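Every July somebody at Groter proposes bringing back the testimonial match, and every July I find myself in favour of it for the wrong reasons. I like watching a full back of 20 years ago discover where his hamstring used to be. Last summer's finished 6-2 and I couldn't tell you to whom.
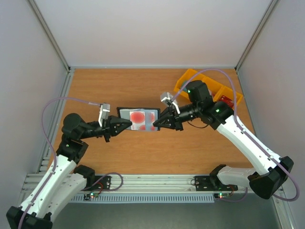
Ratih Jugah wrote in to say I was being sour, and that ten years at one club deserves a proper crowd and a bad speech. Fair enough. Give them both, and let the goalkeeper take a penalty.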